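4 min read
September - by the Wirkico team

How to check simulated demos before you train on them

Our grasping policy for the Mollah hand was trained on 283 simulated kitchen demos. The first run did poorly, and most of the trouble came from the data. These are the steps we use now.

1. Replay every demo from its saved start state. Use the same physics step as the recording. We dropped 13 that did not replay.

2. Render the head view again with new counter textures and object positions. Keep the hand motion fixed - only the clutter should move.

3. Look at one still from each demo, taken mid-grasp. Check that the held object is in view and that the fingers do not pass through it. 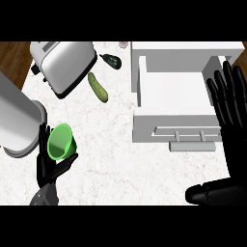 Rendered still: left hand on the green cup, right hand open.

4. Label the idle hand too. If you leave it out, the policy tends to make it drift.

5. Hold back a test set before training. We kept 94 layouts and ran each one once. The policy trained on checked data finished more of them than the first one did.

Related
- Setting up the Brudau simulator
- Lurnadton task list, now with 113 layouts
- Picking a physics step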